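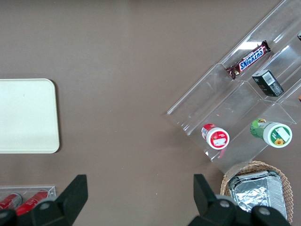
Groceries and an empty tray on a brown tabletop.

Speaker notes, slides 1 to 9

Slide 1. Good morning and thank you for coming. My name is Yolotzin Barajas and I plan kitchens at Edby. I will speak slowly, please stop me if a word is not clear. My subject today is the worktop: how to measure for it, and when to order it.

Slide 2. Show the drawing of the Zavala kitchen. This was a long, narrow room with one window. The customer wanted a full run of worktop on the window side. We took the measure in March, before the plaster was done. That was my mistake, and I want to tell it first.

Slide 3. New plaster made the room narrower at one end. The worktop was already cut. We had to send it back to Somville and wait 2 weeks more. (Pause. Someone will ask who paid. We did.)

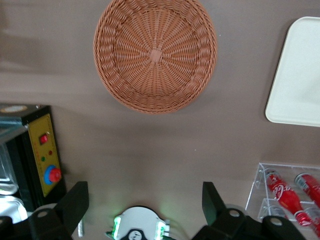 Basket, tray and control box on a table

Slide 4. The rule we use now. Measure when the base units are fixed and level. Measure the depth at both ends and in the middle. Write the smallest number in red. A standard depth is 600 mm, but an old wall is never straight, so we order deeper and trim on site.

Slide 5. Joints. Keep them away from the sink and the hob. If the customer asks for one piece without a joint, go and look at the stairs before you promise it. I carry a tape and I measure the turn of the staircase also.

Slide 6. The upstand. Ours is normally 155 mm high behind the hob and lower elsewhere. Check the sockets! The electrician must know this height before he makes his holes.

Slide 7. Samples. Leave the sample in the customer's kitchen over a weekend and collect it on Monday. Colours in our showroom look warmer than at home. With the Flernix range we leave two finishes, the matt and the satin.

Slide 8. Give out the measuring sheet. Let people read it for about five minutes. Ask which line they would change.

Slide 9. Questions. If there is time, go back to slide 5 and draw the corner joint on the board. Collect the pens.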